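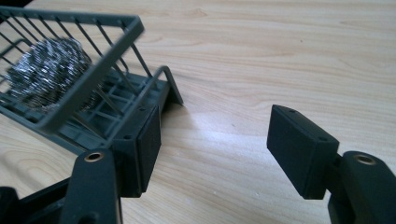
Visit to the Fellurel workshop, Weritstead
10 February 2022

I finally made it out to Fellurel! I had been promising myself this trip since they moved into the old print building in January, and I left with four pages of notes and sore wrists, so I count it as a good day.

Fellurel gathers examples for learning systems, and all of it is done by hand. You hold the gripper like a big pair of tongs, do the job yourself, and the camera mounted on it records the whole thing from the tool's point of view. There is no robot in the room where this happens. The arms are in another building and only come into it later, when a trained model gets to try.

The theme this month is the electronics bench. They call the set Stoltel, and it covers the small chores around soldering: putting a stand back in its place, turning it to face the other way, clearing a tabletop before the next job. I spent most of my time at the table with the gray soldering iron stand, the type with a ball of metal wool in the rack. It is a great object for this. The rack is all thin diagonal bars, the base is full of openings, and a curved leg comes down at one side, so every approach gives the fingers something different to deal with. The black pads are flat and boxy, and you have to decide early which bit of plastic you are going for.

They let me record six tries of my own. My first was terrible. I came in too fast, wide open, and nudged the stand across the wood before I had any kind of hold on it. I figured it would be deleted, but they keep a lot of the clumsy ones if the person recovers and finishes the job – a model that has only seen perfect grabs has no idea what to do after a bad one. I liked that a lot.

Regular recorders do 54 tries in a session, then stop for a proper break. The target for the stand is 200, spread over several people so the system doesn't learn one person's habits. When I visited they were at 95. Between tries the stand gets a new spot and a new angle, and the light is changed now and then too. Bright patches on a pale table can throw things off, so they want plenty of them in the set.

After lunch (soup, very good) we went upstairs to the review room, where clips are trimmed and labeled using a program called Dumitrescu. It's slow work. Somebody has to mark the moment of contact in every clip, and with a stand that slides and tips a little, people disagree about it. I tried ten minutes of that and went back down to the gripper.

Parking is behind the building, and the side door is the one that opens. Bring a sweater.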